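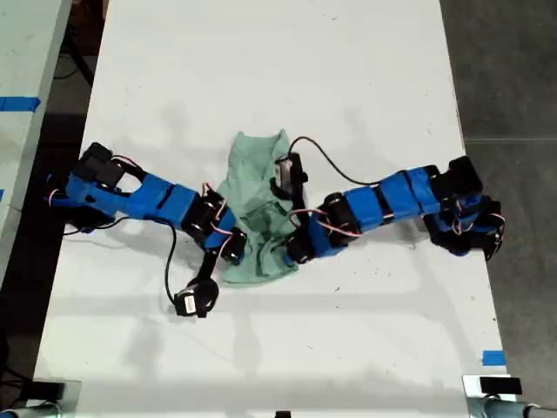 台面，两条蓝色机械臂和一块浅绿色的布。

2025年12月6日 星期六

上午在棚里继续弄那架特技机，就是翼面重新蒙过的Usuga。五月份飞完最后一场以后一直挂在墙上，左翼后缘有一处蒙皮起皱，翼尖配重盒的盖子也松了。

先拆配重盒。里面原来压了14克铅，用的是旧的双面胶，胶已经发黄发硬，铅片能晃。刮干净，重新称过，还是放14克，换成螺丝压片固定。盖子的木螺丝孔滑丝，点了薄瞬干胶，等硬了再拧，能吃住劲。

蒙皮的皱用小熨斗走了两遍，第一遍温度低了没收紧，第二遍调高一格，收平了。靠近襟翼铰链的地方没敢多烫，那一段留了一点痕迹，飞行时不影响。

操纵系统：
摇臂间隙正常，没有加油。
升降舵推杆的球头有旷量，换新的。
襟翼和升降舵的中立位对过，之前襟翼偏下一点，推杆旋进半圈。
导线出口的套管磨出槽了，左边那根比右边深，两根都换了。

导线今天也量了。旧的一套长度差了6毫米，怪不得上次手柄怎么调都觉得机头往上飘。重新做了一端的绕线，再量两根一致。做完按惯例挂秤拉力试验，没有滑移。拉过之后又量了一次，长度没变。手柄上的调节片先退回中间位置，试飞时再动。

发动机是Mirkness，今天只做了清洗和检查。后盖垫片有渗油的印子，换了一片。火花塞还能用，备一只新的放在工具箱上层。油箱压力管剪掉一小截硬化的头，重新套上。桨换成Warine的那副三叶，做了静平衡，有一片偏重，在桨背面磨了一点。

Morena Leone下午过来，带了她记的上一季的圈速本子。她的看法是我横八字第二个圈总是飞小，跟飞机没有多大关系，是我转身晚了。翻了一下她记的，连着7次都是这样，应该没错。下次练习她站在上风侧看，我只飞横八字和竖八字，不飞全套。

她还问要不要把重心往前挪。现在的位置方角转得快，可是出角以后会晃一下。我打算先不动，等换了推杆和导线飞过再说，一次改太多分不清是哪一样起的作用。

场地：北边那个圈的草太高，起飞时容易绊轮子，得去说一声割草的事。南边的圈可以用，圈心的标记重新喷过。

燃油还剩一桶多，够练几次。比赛前要再订。

报名表还没交，分组那一栏空着。去年我这个组的飞行顺序排在很后面，等到下午风已经乱了。

待办：
轮罩左边裂纹补一层玻纤
做备用导线一套，长度照今天的记
运输箱里的海绵换掉，机翼前缘那块压扁了
打电话问桨的库存
全机重新称重，换完零件估计重了一点，超过70克就要想办法减

五点收工，飞机放回架上，襟翼用夹板夹住。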